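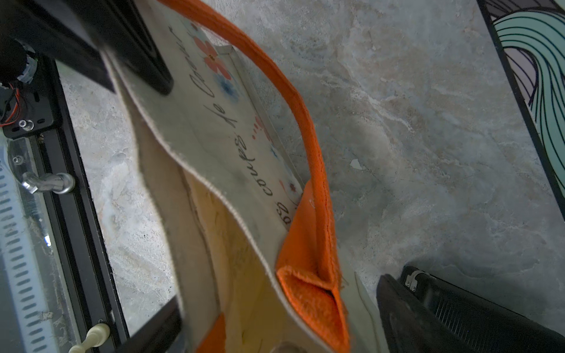 Buying a bag-handling cell: FAQ

Stuff people keep asking before they fill in the budget sheet. Updated when I get a minute. Missing something? Ask Birdie Kapoor in purchasing.

What should go on the first request?
Arm, gripper, wrist camera, mount, cables, spare fingers. One line each please. "Robot, complete" gets sent back every time.

Do we have to buy the arm and gripper from the same place?
No. Achterberg quotes both together, Isuro does grippers only. Together is less paperwork. Separate, you need an adapter plate, and whoever orders the adapter plate owns the problem if the holes don't line up.

Is a two-finger gripper enough for soft goods?
For totes, pouches, folded cloth, we start there. Canvas folds over on itself when it's lifted, handles swing wherever they like. Try your own bags before signing anything. Printed ones too, with the handles you really ship, not a plain sample from the vendor.

How much for spare fingers?
Put down $67 a pair. Order two pairs with the cell. Lead time is 26 days when they're not in stock and you will be sitting there waiting.

Wrist camera or overhead?
Wrist first. You get a close look at straps and stitching, but fabric blocks the view a lot once the bag is up. If your job needs the whole bag in view, budget for an overhead as well. Put it in as a seperate line so it can be cut without redoing the form.

What do people forget?
Freight. Cable guides. Floor marking. Cleaning supplies, lint gets into everything. Training hours for the second shift. Marcus Halvorsen has a list, longer than this one.

Can we lease?
Yes, Ginska will lease the arm. Not the gripper, not the camera. Read the return clause, scratches count.

What's the limit before it needs a second signature?
$2000 per line. Under that your own manager is fine. Over, goes to Corinne Ridgeway, allow a week. Splitting one item into two lines to get under it doesn't work, she looks.

Do we need a service contract?
First year, yes. Roughly $1000 for the basic one. After that talk to Marcus about doing it in house.

Can I use last year's quote?
No. Get a new one. Arnus changed there part numbers in June and the old ones bounce.

When's the cutoff?
Noon on the last working day of the month. Forms in after that go in the next round.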